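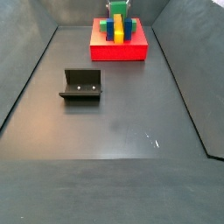
Can a Robot Tidy Up Yet? Bruvton Lab Says It's Getting Close

2019-09-27

Putting things away is the chore we'd all love to hand over, and a small team at Emico in Bruvton is having a great time finding out how much of it a machine can take on. Their practice job looks like child's play: a gripper, a gray bin and a few colored blocks to set on top of a red box. Green, blue and yellow pieces share the space up there, some upright and one lying flat, and a tall green one appears to be in the gripper.

Kanini Were leads the project, which they call Melnychuk, and she is delighted with how the summer went. The arm has now run 249 practice rounds, each one capped at 60 seconds.

"Picking up is the part people get excited about," Were said. "I get excited about letting go! Setting a thing down next to its neighbors without knocking them over – that's what you do every time you put a glass in the cupboard."

So, is it ready for your kitchen? No, and Were is quick to say so. Soft things like towels are still a mess, and shop shelves are tough when every package is a different shape. But blocks today could mean boxes and cans before long, and that would be a real help to stock crews.

A six-week trial in the back room of the Plultwood hardware store starts in October, with two people from the lab on hand.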